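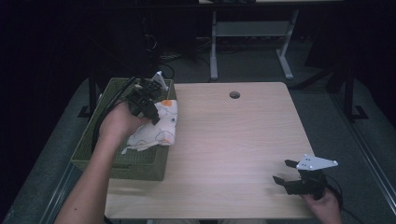 Green basket on a table, patterned cloth inside.

MUD, ROOTS AND CARBON: WHAT MANGROVES DO FOR THE CLIMATE

Kids' Explainers
By Esi Osei
14 December 2022

Quick one before the holidays. Lots of you wrote in asking about trees and climate change, and nearly all the letters were about rainforests. Fair enough. Rainforests get the good posters. But there's another kind of forest, a smelly one, and it stands in the sea.

Mangroves.

If you've been up north to the coast in Queensland or the Territory you've probably seen them. Maybe held your nose. They grow in other places too, in Indonesia, Malaysia, Nigeria, Mexico, Bangladesh, Brazil. Warm places mostly, though Victoria has some small tough ones, further south than any others in the world.

So what is a mangrove?

A tree or shrub that can live in salty water. Most trees can't. Pour sea water on a lemon tree and you'll have a dead lemon tree (please don't). The word gets used two ways, for the tree and for the whole forest. Annoying but you get used to it.

Different mangroves deal with salt in different ways. Some keep most of it out at the roots. Some let it in, then push it out again through their leaves. You can lick one of those leaves and taste the salt. I have. It's like a chip with no chip.

Twice a day, in most places, the tide comes in over the roots. Then it goes out. A bit over 6 hours from high to low, and then back up again. So the trees get dunked, drained, dunked, drained, their whole lives.

Why the roots look weird

Roots need oxygen. Garden soil has little gaps with air in them. Mangrove mud hasn't got much air at all, it's squashed and soaking. So the trees send roots up out of the mud to breathe. Some look like pencils poking up. Some look like bent knees. Others come down from the trunk like stilts, so the tree seems to be standing on its toes.

Those roots do a second job. They slow the water down. Slow water drops whatever it's carrying – leaves, sand, bits of dead crab, silt from the river. It all sinks and gets stuck. More mud. The forest builds its own floor.

OK but where's the carbon?

Right. Carbon. Go back a step.

All plants take in a gas called carbon dioxide. They use sunlight and water to turn it into sugar, then use the sugar to make wood and leaves and roots. The carbon that was in the air is now in the plant. A tree is partly made out of air, if you want something strange to think about in bed tonight.

Carbon dioxide is a greenhouse gas. It traps heat. We need some of it or the Earth would be freezing. The trouble is that people burn coal, oil and gas, which puts a lot more of it up there, and the planet is getting warmer. So anything that takes carbon out of the air and keeps it out is a help.

Now. In an ordinary forest a leaf falls, fungi and bugs and bacteria eat it, and most of its carbon goes back into the air fairly soon. Rotting needs oxygen to go fast. And what did we say about mangrove mud? Hardly any oxygen. So leaves and dead roots that get buried in it rot very, very slowly. The carbon sits there. It can sit for hundreds of years, sometimes thousands.

That's why the mud matters even more than the trees. In most mangrove forests the bigger share of the carbon is down below, where you'd lose your gumboot.

Scientists call it blue carbon. Blue for the sea. Seagrass meadows and salt marshes store blue carbon as well, we'll do those another time.

Why does it stink?

Because of the same thing! The bacteria that live without oxygen make a gas called hydrogen sulfide, and it smells like rotten eggs. So a good stinky mangrove is a sign that teh mud is short of oxygen. Which is what you want.

What happens when they get chopped down

Two bad things, one after the other.

First, the trees stop taking in carbon. Easy to understand.

Second, the mud gets disturbed. People might dig ponds in it for farming prawns, or drain it to build houses. Air gets in. Now the old leaves and roots start rotting properly, and carbon that was put away before your great-great-grandparents were born goes back up into the sky. Planting new trees helps, but new trees can't refill the mud in a hurry.

Lots of the world's mangroves have already gone. For prawn ponds, rice, palm oil, roads, towns, firewood. The loss has slowed down since 2000, which is good news, and some countries now have strong laws to protect them. Still going though, in places.

It isn't fair to just be cross with people who cut them, by the way. Families need to eat. If a prawn pond pays for school and a mangrove doesn't, that's a hard choice. A lot of climate work is trying to make the choice easier.

Other stuff mangroves do

Waves. A wide belt of mangroves takes energy out of waves before they reach the land, so there's less flooding behind it in a storm. Not none. Less.

Fish. Little fish hide between the roots where big fish can't fit. Many of the fish and prawns and crabs that people catch and sell spent their baby days in there. Barramundi too.

Homes. Herons, mudskippers, fruit bats, snails, crocodiles in some spots. In the Sundarbans, between India and Bangladesh, there are tigers that swim.

Sea level. As the world warms the sea is rising. Mangroves can sometimes keep up because their mud floor rises too. But only if there's enough new mud coming in and the sea doesn't go up too fast. Or they can creep inland – unless there's a road or a wall behind them. Then they're stuck. Scientists call this coastal squeeze. Good name.

Someone who does this for a job

I rang Wulan Jugah, who measures mangrove mud with a group called Nisa. She was on a boat so the line was terrible.

How do you measure carbon in mud?

"We push a long metal tube down, twist it, and pull it up. It's like putting a straw in a milkshake and then putting your thumb on top. You get a long sausage of mud. That's called a core. We cut it into slices and put the slices in bags."

Then what?

"Then they go to the lab. They get dried in an oven and weighed. After that a machine tells us how much carbon is in them. The deep slices are the oldest, so you're reading backwards."

What's the best bit?

"Finding a whole leaf a long way down. You can still see it's a leaf."

And the worst?

"Sandflies."

Her workmate Omid Azimi looks after the planting side. Last May the two of them went back to a patch called Conport, an old pond that had been left alone for years. The group put in 2178 seedlings there. I asked Omid if they all grow and he laughed. No, he said. Some get washed out, some get eaten by crabs, some get barnacles all over them. He said that the most useful thing they did at Conport was knock a gap in the old pond wall so the tide could get in again. Once the water was right, seeds floated in by themselves.

About those seeds

They deserve there own section. Lots of mangroves don't drop an ordinary seed. The seed starts growing while it's still hanging on the parent tree, and you get a long green thing like a skinny bean. It's called a propagule. PROP-a-gyool. When it's ready it falls off. At low tide it might land in the mud close by. At high tide it floats away, and some kinds can drift for months before they settle and grow roots.

So a tree on one beach can have a kid on another island. Pretty good.

Can mangroves fix climate change?

No. Sorry. They cover a tiny part of the Earth, and what people burn every year is far too much for them to soak up. The main job is still burning less coal, oil and gas. Mangroves are one of the helpers. But looking after the ones we've got is a lot cheaper and quicker than trying to get them back later, so most scientists say start there.

Questions you sent in

Can I grow one at home? (from Abbas Ahmadpour's class)
Some people do, in a bucket. But in parts of Australia mangroves are protected, and you can't take bits of them, even off the ground, without checking the rules. Check first.

Do mangroves drink sea water? (Roya Salehi)
Sort of. They pull water out of it and leave a lot of salt behind. In some kinds the roots keep out 90 per cent of the salt or even more.

Are there mangroves in Tasmania?
No, too cold. For now anyway. Salt marshes though, heaps.

Do crabs wreck the forest by digging?
The opposite. Crab holes let some air and water move through the top of the mud and that helps the roots. They drag leaves down their burrows as well, so that's more carbon going underground.

Words to know

Blue carbon: carbon stored by plants and mud along the coast and in the sea.
Core: a long tube of mud pulled up to study.
Greenhouse gas: a gas that traps heat near the Earth.
Propagule: a baby mangrove that starts growing on its parent.
Silt: very fine bits of soil carried by water.

Try this

Get two jars. Put a handful of chopped leaves in each. In one, fill it with wet mud right to the top, squash it down hard and put the lid on. In the other, mix the leaves with crumbly garden soil, keep it damp, and leave the lid off. Put both somewhere outside in the shade. Wait till school goes back. Tip them out (outside!! and stand upwind) and see which leaves still look like leaves. Wash your hands after. Draw what you find and send it in, we'll put a few up in the new year.

Next time: seagrass, and why dugongs fart.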